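생활질문 게시판 > 주방·식기

플라스틱 쟁반이랑 식기 세트, 테이블 세팅을 어떻게 해야 깔끔해 보일까요?

작성자: 느린오후
조회 1347 · 2024년 8월 29일

안녕하세요. 작은 공유 사무실에서 간식 시간에 쓸 1인용 식기를 맞추고 있습니다. 빨간 직사각형 쟁반에 연한 주황색 접시, 플라스틱 컵, 숟가락 하나씩 올리는 구성입니다. 쟁반은 Brilstead에서 샀고 나머지는 동네 그릇 가게에서 낱개로 골랐습니다. 전부 합쳐서 한 사람당 4000원이 조금 안 들었습니다.

막상 차려 보니 몇 가지가 걸립니다. 우선 쟁반이 길고 얕아서 접시를 가운데 두면 컵 놓을 자리가 애매합니다. 지금은 컵을 접시 오른쪽에 세워 두는데, 들고 걸어갈 때 컵이 미끄러질까 봐 신경이 쓰입니다. 숟가락은 쟁반 안에 넣으면 접시 테두리에 걸려서 그냥 식탁에 따로 내려놓고 있습니다.

색도 고민입니다. 빨강에 주황에 분홍이라 한꺼번에 보면 좀 정신이 없습니다. 컵은 겉면에 다이아몬드 같은 무늬가 올록볼록하게 들어간 분홍색인데, 따로 보면 예쁩니다. 식탁은 밝은 나무색이고 표면이 반들거려서 천장 조명이 그대로 비칩니다.

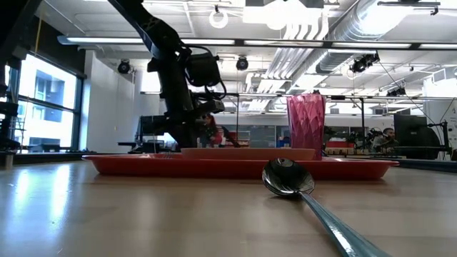
궁금한 점 정리

1) 접시, 컵, 숟가락을 한 쟁반에 다 올리려면 어떤 순서로 어디에 놓는 게 좋은지
2) 쟁반 위에서 컵이 덜 미끄러지게 하는 방법
3) 색을 하나만 바꾼다면 무엇을 바꾸는 게 나을지

식기세척기는 없고 손으로 씻습니다. 새로 살 수 있는 건 한두 가지 정도입니다. 답변 미리 감사드립니다.

답변 3개

보리차한잔
채택됨 · 추천 294

구내식당에서 배식 일을 오래 했습니다. 순서대로 적겠습니다.

놓는 자리부터 말씀드리면, 접시를 가운데 두려고 하지 마세요. 긴 쟁반은 접시를 왼쪽으로 붙이고 오른쪽에 남는 공간을 컵이 쓰는 게 편합니다. 컵은 오른쪽 뒤, 숟가락은 접시와 컵 사이에 세로로 놓습니다. 숟가락 손잡이가 먹는 사람 쪽으로 오게 하면 집기 편하고 음식 닿는 쪽에 손이 안 갑니다. 그렇게 해도 숟가락이 접시 테두리에 걸리면 접시가 쟁반에 비해 큰 겁니다. 그때는 접시를 한 치수 줄이거나, 들고 갈 때만 숟가락을 접시 위에 얹었다가 자리에서 내려놓으면 됩니다.

차리는 순서는 빈 쟁반을 먼저 놓고 접시, 숟가락, 컵입니다. 컵은 무조건 마지막입니다. 먼저 올려 두면 다른 걸 놓다가 팔꿈치나 손등으로 건드립니다. 치울 때는 거꾸로 컵부터 내리세요.

미끄러짐은 쟁반 바닥에 얇은 실리콘 매트를 깔면 대부분 해결됩니다. 저는 Mutine 제품을 쟁반 크기에 맞춰 가위로 잘라 썼습니다. 쟁반 전체에 다 깔 필요는 없고 컵 자리에만 작게 깔아도 됩니다. 다만 매트 밑에 물이 고이면 냄새가 나니까 설거지할 때마다 떼어서 따로 말리세요. 매트가 싫으면 젖은 행주를 꼭 짜서 한 겹 깔아도 되는데 보기에는 덜 예쁩니다.

컵에 음료는 칠 할까지만 따르시고요. 가득 채우면 무엇을 깔아도 흘립니다.

모퉁이집
추천 167

색 얘기만 하겠습니다. 저도 집에서 빨간 쟁반을 씁니다. 쟁반이 차지하는 면적이 제일 넓어서 빨강은 이미 정해졌다고 보고 나머지를 맞추는 게 돈이 덜 듭니다. 접시는 살구색 계열이면 빨강이랑 싸우지 않으니 그대로 두세요. 숟가락은 자루에 색이 들어간 걸로 하나 섞어 두면 구분이 쉬운데, 은색 머리에 하늘색 손잡이가 달린 것처럼 차가운 색이 하나 끼면 전체가 덜 더워 보입니다. 그래도 복잡하면 컵만 투명이나 흰색으로 바꾸세요. 컵은 값이 싸고 어차피 제일 먼저 흠집이 납니다.
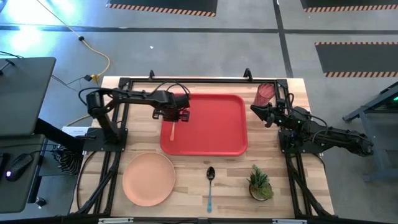

수저 손잡이 색은 저도 한참 고민했던 부분입니다. 우리 집은 식구마다 색을 달리해서 Sastar 수저를 쓰는데, 처음에는 전부 비슷한 베이지로 샀다가 다시 샀습니다. 누구 것인지 섞이는 게 문제였고, 나무 식탁에 올려 두면 눈에 잘 안 띄는 것도 문제였습니다. 황갈색 손잡이도 빨간 쟁반 안에 놓으면 잘 보이는데, 밝은 나무 상판에 바로 내려놓으면 색이 비슷해서 묻힙니다. 하늘색은 쟁반 안이든 밖이든 잘 보입니다. 사무실에서 여러 명이 쓰신다면 숟가락은 손잡이 색으로 나누고 접시와 컵은 통일하는 쪽을 권합니다.

참고로 반투명 컵은 겹쳐 쌓으면 색이 진해져서 선반에서 지저분해 보일 수 있습니다. 뚜껑 있는 통에 넣어 두세요.

dal_12

그냥 칸 나눠진 식판 쓰시면 안 되나요? Dekker에서 나오는 거 쓰는데 접시가 따로 필요 없어요. 설거지도 하나만 하면 되고. 색은 회색밖에 못 봤습니다.

댓글 2개

느린오후 (작성자)
답변 감사합니다. 접시를 왼쪽으로 붙이고 컵을 마지막에 올려 보니 훨씬 낫네요. 숟가락은 아직 접시 끝에 살짝 닿아서 접시를 작은 걸로 바꿀지 생각 중입니다. 식판은 과일이랑 빵을 같이 담기가 어려울 것 같아서 이번에는 안 쓰려고 합니다. 매트는 컵 자리만 잘라서 깔아 보겠습니다.

보리차한잔
접시 바꾸실 때 쟁반을 들고 가서 직접 올려 보고 사세요. 테두리 바깥지름이 아니라 안쪽 지름으로 적어 놓은 가게가 있습니다.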